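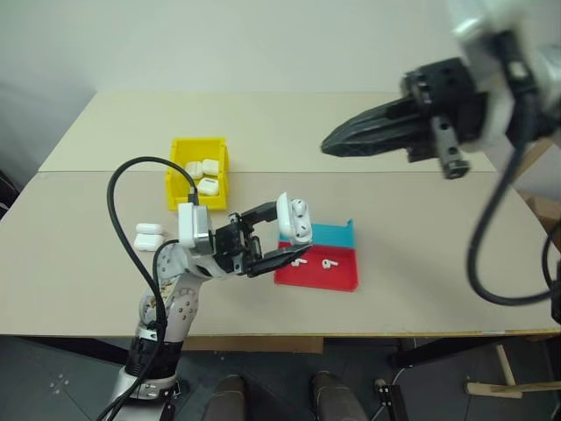
Why does a two-arm controller lose time between the end of one motion segment and the start of the next?

In most installations the delay arises because the planner is asked for a new trajectory only after the previous one has been reported complete. The controller must then settle, publish its final state, wait for the plan and ramp up again from rest. Requesting the next segment while the present one is still running, and blending the two at a non-zero speed, removes the greater part of the pause.

Posted in: Motion planning and control
Views: 1556

Plendden Applications Desk

We operate a two-arm cell under the Vincze scheduler, with one planning process serving both arms. Each arm has its own low-level controller and its own command queue. The work consists of sorting small cases and their contents into trays and bins, and the order of operations is decided at run time from the perception output.

Our logs show a gap of 600 ms between segments on each arm. The low-level controllers are not at fault, as a pre-recorded path replays without any pause. The gap appears only when segments are planned online. We have raised the planner's thread priority and shortened the collision-checking horizon, without effect. We should be grateful for advice on the following points.

First, is it considered acceptable to plan from a predicted state instead of a measured one? Secondly, how should the two arms be kept from entering the same volume if neither is waiting for the other to stop? Our present rule is that one arm holds a lock on the shared area until its segment is complete, and we suspect that this rule accounts for part of the delay.

Zerstead Controls Group

Planning from a predicted state is accepted practice, provided that the prediction is checked before the new segment is accepted. Our own procedure is set out below.

The executor publishes, with every status message, the joint state it expects to reach 200 ms ahead. The planner takes that state, including velocity, as its starting condition. When the plan is returned, the executor compares the assumed start with the commanded state at the handover time. If any joint differs by more than the permitted tolerance, the plan is refused and the arm continues to the end of its present segment, where it stops in the ordinary way. A refused plan costs no more than the delay you already have.

Please note that the comparison should be made against the commanded state and not the measured one. Tracking error on a light arm carrying a cable varies with posture, and a comparison with the encoders will cause refusals which have nothing to do with the plan.

The lock is a separate matter. We would advise replacing the single lock with reservations along the path. Each segment is divided into time windows, and each window reserves only the volume swept within it. The second arm may then plan into space which the first will have left by the time it arrives. Both executors must share one clock for this to be safe, and a loss of synchronisation must cause both arms to hold. Windows should be padded at both ends – we use one full control cycle as the minimum.

We would also draw attention to gripper commands. In many schedulers a gripper action is treated as a barrier, so that nothing is planned until the fingers report closed. If yours behaves in this way, the next transfer can be planned during closure and released once the grasp has been confirmed.

Broststead_Integration

Check the planner's message queue before changing anything else. We had a similar gap, and the cause was a status topic with a queue depth of 4, so the planner was working through old messages before it reached the current one. Setting the depth to one cured most of it.

I do not know whether Vincze exposes that setting. It may be in the transport file.

Plendden Applications Desk

We thank both contributors. The setting is present in the transport file and had been left at its default. We shall correct it first and record fresh timings, and will then consider the predicted-start procedure. The gripper action is indeed treated as a barrier in our configuration.

Last edited 2 July 2025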